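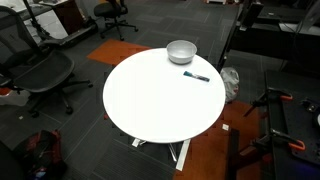
Who should be able to stop the arm? Everyone inside the marked work area, including visitors, and each of them is shown the stop button before the arm is powered.

That is the first line of the house rules Elikem Ankrah wrote for the robot benches at Kimenlow. The text went through two drafts and took effect in May. It covers tabletop work only. Larger cells fall under a separate document, kept at the Witley site.

"Most of the rules concern people," Ankrah said. "Where they stand, what they say before they reach in." The operator calls out before each start and waits for a reply. Speed near a person is held to 100 millimeters per second. The payload limit is 900 grams, gripper excluded.
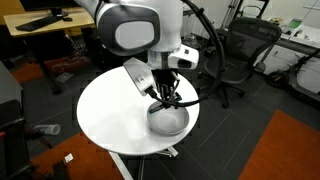 Ankrah also asks for a written entry whenever a limit is changed — the old value, the new value and initials. "A limit without a record is a guess," he said. The Prirnitz team keeps its entries on paper, and he has no objection to that.
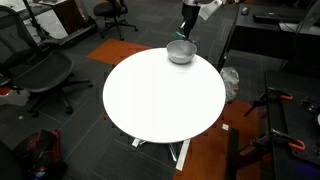 How often are the rules reviewed? Every 1000 operating hours, or after any unplanned contact between the arm and a person.

Contact reports go to the Breathnach office, which can suspend work on a bench until the entry is signed.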